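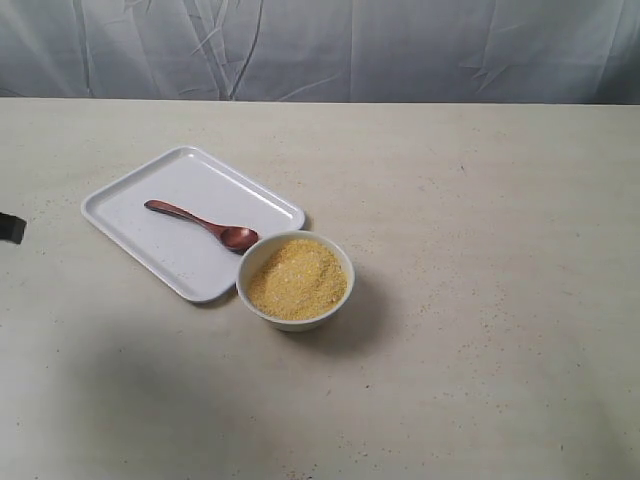
Last edited in August

Gervasio Ulloa
Thread: cornmeal, a bowl and one spoon

1/ I moved the cornmeal out of its bag and into a bowl on the counter for cooking days. Writing down how I do it because two people asked me after the last polenta post.

2/ The bag is 900 grams and lives in the cupboard with a clip on it. I only pour out what I'm going to use that day, plus a bit extra for dusting. The rest stays closed up. Cornmeal picks up the smell of whatever is next to it, and in my cupboard that's cumin.

3/ The bowl is a small white ceramic one. I fill it almost to the top. Yes, a bigger bowl would spill less. I like this one, it fits next to the stove and my hand fits around it.

4/ The spoon is wood, reddish brown, with a long thin handle. It came from a stall in Navarrete and I paid too much for it. I wanted a metal scoop at first. The metal scoop is now in the drawer with the cookie cutters.

5/ When the spoon isn't in the bowl it goes on the white tray. The tray has a raised edge all the way around, so grains that come off the spoon stay in there and don't end up under the toaster. Before the tray I was wiping the counter after every batch.

6/ Keep the spoon dry. This is the only rule I'm strict about. If it touches steam or the pot, it gets washed and I take another one. A damp spoon makes lumps in the bowl and the lumps end up in the pot.

7/ For two of us I heat 700 ml of water with salt and take the cornmeal to it one spoonful at a time. Left hand lets it fall slowly, right hand whisks. Hannelore Fuchs from downstairs dumps it all in at once and whisks like crazy. Hers comes out fine too, so do what you want.

8/ How many spoonfuls? I don't count. I stop when the whisk starts leaving a trail that takes a second to close. It will look too thin at that point. Leave it on low heat and stir when you walk by.

9/ Somebody asked fine or coarse. Coarse for polenta, fine for cornbread. If you only want one bag in the house, get the coarse and cook it longer. The Gorkell store brand was 79 cents cheaper than the one I usually buy and I can't taste the difference.
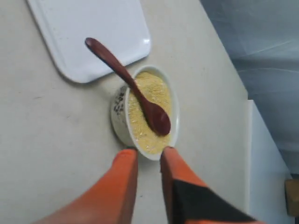 10/ Joaquín Godoy wanted to know if I leave the spoon in the bowl. While I'm cooking, yes – flat on top of the cornmeal, handle out over the rim where I can grab it. For longer than that I put it back on the tray.

11/ Same bowl has flowers painted on the side in dark gray and black, for those asking where it's from. It was my aunt's. I have never seen another one for sale.

12/ What's left at the end goes into a jar, not back in the bag. It gets used first next time, or I dust the pizza peel with it.

13/ Cleaning up: tip the tray over the sink, wipe it, wipe the spoon with a dry cloth. A little oil on the wood when it starts to look dull. I did mine in the spring and haven't needed to since.

14/ Next up is the fried leftovers. You need to pour the polenta into a flat dish while it's still hot and leave it in the fridge overnight, so start tonight if you want to cook along. I'll post in the morning, before 9.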